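ok so I'm finally doing the thing. the old Dell tower. been sitting under my desk since I moved and I keep kicking it

thread as I go bc otherwise I will lose track of what I took out of it

1/ background: this is a hand me down from Renata Jabłońska, she ran a print shop off it for years. she gave it to me with a sticky note on top that said "slow, sorry." that's the whole documentation

2/ plan is to turn it into a boring little file server. photos, tax stuff, the 231 episodes of a cooking show my dad recorded off tv and refuses to let die

3/ budget is 100 dollars. already spent 40 on a used processor from a seller called Enus Parts. it came in a sandwich bag. inside a sock. not kidding

4/ sock was clean at least

5/ tools on deck: one phillips, one longer phillips, tweezers, paste, alcohol wipes, a muffin tin for screws. the muffin tin is the important one. every cup gets a bit of masking tape with a word on it

6/ ppl who say "I'll remember where this screw goes" are lying to themselves, I was that person in spring and I had four left over at the end. machine ran fine?? still bothers me

7/ unplugged, held the power button in for a bit, side panel off. dust. SO much dust. took it out on the back steps and went at it with a soft brush and the little blower

8/ neighbor's cat came to watch, got a face full, left

9/ tip from Bartosz Chmielewska who fixes these for a school district: stick something in the fan blades before you blow air at them so they dont spin like crazy. I use a chopstick

10/ also from Bartosz: lay the case flat, don't work on it standing up. your wrists will thank you and dropped screws land where you can see them instead of vanishing behind the board

11/ cooler off. four screws, went around in an X a little at a time. the old paste was basically chalk. took six wipes to get down to clean metal and my fingers are still gray

12/ old chip out and into the clamshell. lever up, frame up, lift it straight. do NOT drag it. do not breathe on it. I held my breath so long I got a bit dizzy

13/ somebody asked yes I'm keeping the old one. it goes in the drawer with the other old ones. do not ask about the drawer

14/ ok break. coffee. back in 20

15/ back, it was not 20

16/ Jirayu Duangkaew in the replies asking if I checked that the board even supports the new chip. yes. went through the support list twice, then the forum thread where a guy has the same tower and the same chip and it booted after a bios update

17/ so I did the bios update first, before taking anything apart. if you take one thing from this thread take that. update while the old chip still works, otherwise you get a black screen and feelings

18/ power supply. it stays for now. I'm not opening it and you shouldnt either, those hold a charge. if it gets noisy I'll swap the whole box and cry about the money

19/ drives: pulling the old one, it clicks. new to me one is a Graltunano refurb, 2507 hours on it accroding to the health report, which is nothing for a drive. it'll get a full surface test before anything I care about goes near it

20/ cables in these things drive me nuts. they're all exactly long enough for the one route the factory picked and if you go the other way around the cage you come up short by half an inch. took a phone pic of the routing before I touched it. TAKE THE PIC

21/ graphics card: undecided. a file server doesn't need it. but I want a picture on the monitor for first boot and I cant remember if the new chip has graphics built in. checking. leaving it in the slot til I know

22/ checked. it does not. card stays lol

23/ Elżbieta Jasińska says I should put in more memory while I'm in there. she's right. she is also not paying for it. looked at prices and a matched pair would eat what's left of the 100 so that's a December problem

24/ other stuff I want to do before the panel goes back on:
new coin battery for the clock
label the drive cables with tape flags
find out what that buzzing was, I think it was just the case fan rubbing on a cable tie

25/ the clock battery is like three bucks, if the machine is this old just replace it. Renata's said it was 2009 every single morning, she told me she used to set it while the kettle boiled

26/ name poll for the server closed btw. Nirero beat Villanueva, by a lot. (Villanueva was mine. fine.)

27/ Vusumuzi Joubert wants to know why I don't just buy one of the little two drive boxes. bc this was free and I like it, and I'll have a spare bay and a spare slot to mess with later. the little boxes are nice! get one if you want quiet

28/ power draw is the fair complaint. I'll put the meter on it once it's up and post the idle number even if it's embarassing

29/ ok order for the rest, writing it down so I stop second guessing:
new chip in, triangle on the corner matches triangle on the socket
frame down, lever down, it'll feel like too much force, it's fine
paste, pea size
cooler, X pattern again
fan plug (I forget this EVERY time)
drive, cables, battery
first boot with the side still off

30/ if it beeps at me I have the beep chart open in a tab already

31/ washing my hands, putting the phone down, going in with the new chip. more later tonight 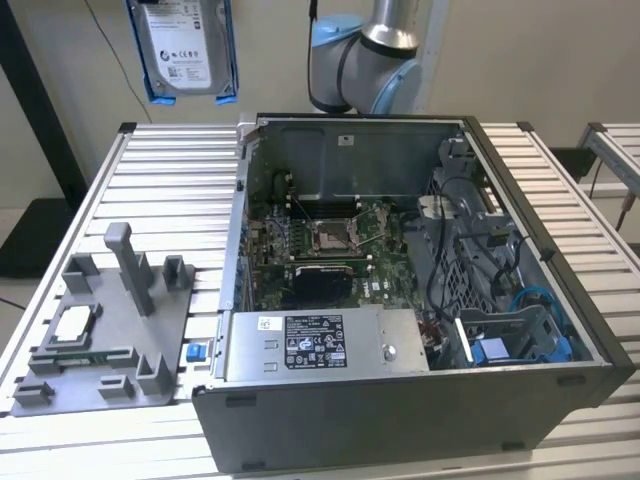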